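Section 6. Running the shelf-reach trial

This section covers the reach trial only. If you haven't done the joint zeroing in Section 5, go back and do it. Skipping it will not stop the software from running, and it will happily give you a result, but the result will be worthless.

The Nekwood planner was reported to cope with open-front shelving without any retraining. That claim rests on one desk, one rack and one room. The steps in this section are meant to let a second lab find out whether it holds anywhere else. Please treat the published success rate as something to be checked. Jarlath Ní Bhriain wrote the first draft of these steps; Bukola Bako reran them from the text alone and marked every place where she had to guess. Where her guesses differed from what the first team did, the step has been rewritten.

6.1 Before you start

1. Put the desk at working height and lock it there. Write the height in the trial log. The planner is supposed to be insensitive to desk height, but the tests behind that statement used only two heights, close together.

2. Place the rack toward the back of the desktop with its open front facing the room. Do not tape it down. A rack that moves when touched is telling you something, and taping it hides contact errors.

3. Clear everything else off the desktop.

4. Put the target object on the bottom shelf. Use something light with a rim or edge the fingers can close on. Do not center it every time. See 6.4.

5. Stand the robot next to the front corner of the desk, feet slightly apart, and leave it there. Walking up to the desk is a different trial and is not covered by this manual.

6. Route the cables so that the reaching arm can extend fully without pulling on them. Move the arm by hand through the whole reach with the motors off and watch the shoulder.

CAUTION: Keep the floor cable away from the feet. The balance controller does not know the cable exists.

CAUTION: Keep people out of arm's reach whenever the motors are on, including during pauses. A paused planner still holds torque.

6.2 Starting a run

1. Open the Keogh console and load the shelf profile. Check that the profile name in the title bar matches the one in your log. The console keeps the last profile in memory and does not warn you.

2. Set the step limit to 2,000. Higher limits raise the success rate, mostly by letting the hand bump around until it finds the object. If you change the limit, your numbers cannot be compared with ours.

3. Confirm that one arm only is enabled.

4. Press Arm, wait for the steady tone, then press Run.

5. Watch the hand as it comes up to the rack. The planner should slow down in front of the opening before it commits to a shelf. We call this the hold point.
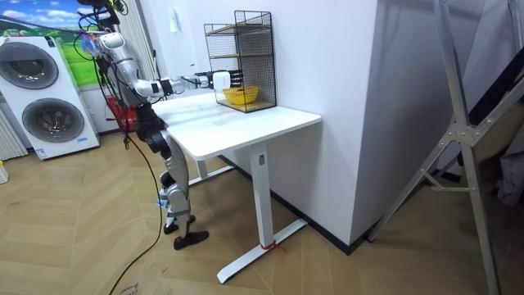 Figure 6-1. Right hand in front of the rack, target basket on the bottom shelf.

6. At the hold point, compare the height of the hand with the shelf the target is on. If the hand is lined up with a different shelf, let the run continue and mark it "wrong shelf" in the log, even if the planner corrects itself later. The original write-up counted late corrections as clean successes. We don't think that was right.

7. When the run ends, press Stop, then Disarm. Do not reach into the rack until the console shows zero torque on every joint.

NOTE: A still picture taken at the hold point cannot tell you whether a run was good. Several early progress reports leaned on pictures of this kind, and they made the method look better than the logs did. Keep the joint log for every run you report.

6.3 Stopping a run early

Stop the run at once if any of the following happens:

- the elbow rises above the shoulder
- either foot lifts or slides
- the rack tips
- a cable goes tight
- the console clock and the robot clock drift apart

A stopped run is a failed run. It goes in the table. The temptation to call it a "hardware issue" and leave it out is strong, and we gave in to it in the November batch, which is why that batch is no longer cited in this manual.

6.4 How many runs, and where the target goes

Do 8 runs per target position and use at least 6 positions. Draw the positions up before the session and have someone other than the operator pick the order. When operators placed the target themselves they drifted toward the spots where the hand did well. Bukola found this in her own runs as well as in Jarlath's.

Up to five practice runs are allowed before the first logged one. Say how many you used.

6.5 Reading the result

The console prints a single score at the end of a session. Ignore it. It mixes reach accuracy with run time, and a fast miss can score higher than a slow success. Export the per-run table instead and report these columns: shelf chosen at hold point, contact with rack (yes/no), target touched, target lifted.

If your lift rate is much lower than the published one, check the zeroing once. If it is still low, report it as it is. Do not keep adjusting the Skaltosura grip settings until the number looks familiar.

We still don't know how much of the result comes from the planner and how much from the rack being wide open at the front. A test with a partly closed front is described in Section 7, which is a draft and has been run by one person.

Section last changed September 2, 2022. Send corrections to the Plutunau test group with the log file attached.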